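Home Recipes Kitchen Chemistry Garden About Contact

January 2022
by Hậu Tạ

My sister-in-law gave me a hydrometer for the holidays, which tells you something about what kind of family I married into. I had mentioned once, over dishes, that I never really understood density in school and had always wanted another go at it. She remembered, bless her, and so for the last couple of weeks our kitchen in Konduvmont has been full of jars of salt water with masking tape labels on them.

I should say right away that I was a so-so chemistry student. I could do the arithmetic if somebody wrote the formula on the board, but I didn't have a feeling for it. Density is mass divided by volume, fine. A liter of water weighs 1000 grams, fine. But ask me what happens to the volume when you stir in a big scoop of salt and I would have guessed that it goes up by exactly as much room as the salt took up in the cup. It doesn't! A good part of the space in a cup of salt is just air between the grains, and then the salt comes apart in the water and fits itself in among everything else. I must have read that at sixteen and let it slide right by me.

The kitchen scale has been the real star of all this. It's an old Erley that used to be my mother's, and it had been blinking at me since before Thanksgiving, so the first job was fresh batteries.

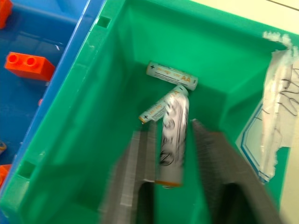 AA batteries in the green bin.

With the scale behaving again I set the big glass pitcher on it, zeroed it out, and started measuring. (Please zero out your pitcher. I forgot on my very first try and wrote down 1482 grams for what was supposed to be one liter of plain tap water, and I stood there for a good long minute wondering what on earth was coming out of our pipes.) After that I made up three jars, one with no salt, one with a little, and one with as much as I could get to dissolve before my arm got tired, and floated the hydrometer in each. 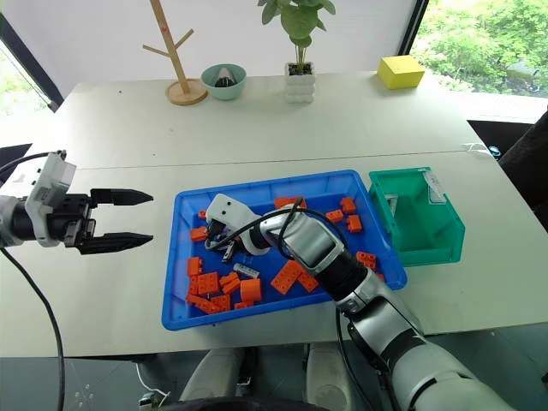
It sits higher in the salty jar, of course, and I knew that it would, and I was still so pleased that I called my husband in from the garage to look. He was very kind about it. Then he asked whether warm water would read differently from cold, and that took care of the rest of the evening. Warm water is a little less dense, so the hydrometer sinks a touch lower, but the difference is small and I had to put on my reading glasses and crouch down to catch it. The little paper inside the glass says what temperature it was made to be read at, and I had skipped right over that line, as I do with most instructions.

What I'd like to try next is sugar. I have a bag of Redside baking sugar in the pantry that needs using up anyway, and syrup gets so much heavier than salt water that I may run off the top of the scale on the hydrometer. My neighbor makes cider and says hers goes up a good deal further than mine, so I may borrow it, if I can promise to give it back before April when she starts on the rhubarb wine.

If any of you have done this with kids, I'd love to know which part they liked. My niece is coming to stay for 4 days and I'm thinking of the trick with the egg that floats in salt water, with maybe a bit of food coloring so we can try stacking the layers. I'll get extra eggs.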